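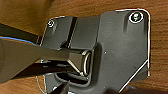

Fig. 4. Dark gray bracket, two screws, on wood.

Section 3 – Packing and setting up the Storkholm roof tent for a road trip

Read all of it before you leave the driveway. Takes less time than turning back at the first gas station.

Before you drive

1. Park on level ground. Handbrake on.
2. Tent closed, ladder off, bedding out. Bedding adds weight up top and gets damp on long drives.
3. Check the load limit for your roof bars in the car's own manual. Must be over 77 kg for tent and bars together. If it isn't, stop here.
4. Tighten all clamps by hand, then a quarter turn with the key. No more than that.
5. Travel cover on, zipper to the rear. A zipper facing forward will whistle, and let rain in.
6. Drive 2 miles. Pull over. Check the clamps again.

Note: recheck every 200 miles on paved road. Every 100 on gravel or washboard – more often if you hear rattling.

CAUTION: Tent adds height. Write the new height on tape and stick it to the dash. Parking garages, ferry decks, drive-thrus, low branches at campgrounds.

At the campsite

1. Arrive in daylight if you can, first night at least.
2. Pick a flat spot. Look up for dead limbs before you look at the view.
3. Cover off, fold it dry side in, put it somewhere you will find it agian.
4. Release both straps. Front one first.
5. Hook the ladder on, extend until it clicks, and pull down on it to swing the floor open. Stand to the side, not under.
6. Ladder feet flat on the ground. Soft sand – use a board under each foot.
7. Window poles last. Skip them in high wind.

Note: beach sites. Salt gets in the zippers, rinse with fresh water when you next stop.

CAUTION: no stoves, candles or heaters inside. Leave a window open a crack overnight, rain or not.

Moving on in the morning

1. Shake out sand. Wipe the floor.
2. Windows open a little while folding, so the air can get out.
3. Tuck fabric in on both sides as it closes. Dont force it.
4. Straps, cover, clamps. Then walk once round the car.

Packed wet? Open it up within 2 days and dry fully. Mildew is not covered.

Ferry crossings: see Section 5. Winter storage: Section 7.

Section last revised September 12, 2018. N. Kaijage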